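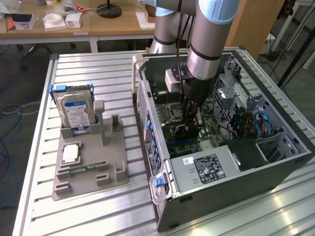
Can machines do everyday chores at home or in the shop yet?

Some of them, slowly, and with a person close enough to step in.

Figure 2. Component assembly station. Arm and gripper over an open desktop computer case; the gray 3D-printed tray to the left holds a hard drive, a processor chip and a memory module.

4. Chores at the bench and in the kitchen

4.1 What we tried

Two settings, one controller. The shop setting is computer assembly (Figure 2), with the task list taken from Wurkon, a refurbisher that puts used desktops back into working order. The home setting is the Brillero list: load a dish rack, wipe a counter, fold a hand towel, sort a drawer. All home trials ran in the test kitchen at Gelley. Same controller throughout, which we call Testa. Same settings too, apart from gripper fingers and speed limits.

We picked the bench tasks on purpose to be dull. A shop worker does them while talking. Pick up a memory module, line it up, press until the clips close. Put a drive in its bay. Set a processor in the socket, lower the lever. None of this is hard for a person after a morning of practice, and that was the point of choosing it. The kitchen tasks are duller still.

Total across both settings: 1,308 attempts. Of these, 408 finished with no help of any kind. Help means any touch by the operator, any restart, any nudge of a part back into place. We counted strictly. Verbal stops counted too. An earlier draft used a looser rule (one nudge allowed) and the results looked a good deal better; we dropped it because the shop wouldn't accept a nudge either.

Software was frozen on August 12, 2024 and not touched again until the last trial. One camera mount did have to be tightened partway through. Trials from that afternoon were thrown out and rerun.

4.2 The bench

Placing parts on a tray first helps a lot. With the part seated in a known slot, the grasp is close to solved: the arm goes to the same spot, closes, lifts. We tested without the tray as well, parts scattered on the slats, and grasping became the main failure right away. Modules picked up at a slant. Drives pinched off center and then rotating on the way over.

So the tray moves the problem along to insertion. Memory first. The module has to go in straight and then needs a hard push at both ends. Testa is careful by design and stops when force rises, so it stops too early, with the module sitting in the slot and the clips still open. Raise the force limit and it pushes fine, but it also pushes fine when the module is backwards. We settled on a middle value. Not a happy one.

Processors went differently. Little force is wanted there, and position is everything. The approach was good nearly every time. Release was the weak step. The chip tends to stick to one finger for a moment as the gripper opens, and that moment is enough to shift it off the alignment marks. A person would tap the edge and be done. Our arm has no tap. We wrote one late in the project, a small sideways motion with a closed finger, and it worked often enough that we'd reccomend starting from it.

Drive bays were the best of the three. Rails guide the part, the fit is forgiving, and a bad start usually fixes itself as the drive slides. When it failed it was mostly cables in the way. Cables in general: we have no answer. Testa sees them as part of the background untill one is lying across the slot it wants, and then it pushes the cable down along with the part. Plugging cables in was on the Wurkon list and we left it out. Tried it early, gave up.

Speed. Very slow. The trained worker used as our baseline had finished a unit and moved on before the arm was done checking its first grasp. We do not report a ratio since the two were not doing quite the same job (the worker also cleaned the fan).

4.3 The kitchen

Worse overall, less evenly so. Counter wiping is easy if nothing is on the counter. Drawer sorting fine with stiff objects, poor with anything nested: measuring spoons, stacked lids. Dish rack somewhere in between. Plates good, mugs good, bowls tipped over.

Towels we ran 125 times, more than any other single task, mostly out of stubborness on our side. First fold usually acceptable. Second fold often grabbed one layer in place of two and undid the first. Changing the towel color helped more than retraining did, which tells us the trouble is in seeing the edge. Thick towels were easier than thin ones. Damp ones not tested.

A kitchen has no tray. That is the plain difference between the two settings as we see it. In the shop somebody has already decided where each thing goes and cut a slot for it. At Gelley the mug is wherever the last trial left it, and resetting the counter between attempts took the operator longer than a good many of the attempts.

4.4 What this means for use

For a shop: usable now for drives, if parts come in trays and cables are tied back first. Memory possible with a person checking the clips. Processors, we would wait. A bent pin costs more than the labor saved, and our force readings could not tell a seated chip from one resting slightly off.

For a home: wiping, racking plates, and not a lot else. An owner would have to clear the counter first. Some would accept that. Most of the people who watched our trials at Gelley said they'd just wipe it themselves, though we didn't survey this properly and make no claim from it.

Limits. One arm, one kitchen, one style of desktop case. Slim cases were not tried, nor laptops. Lighting was kept the same all day in the kitchen and left alone at the bench, so the two settings are not strictly comparable on vision errors. Operators knew the tasks well and may have stepped in sooner than a newcomer would. We also never ran the arm overnight without staff present, so nothing above says how it behaves when a part drops and there is no one to pick it up. Failure logs by task are in Appendix B; force limits in Appendix C.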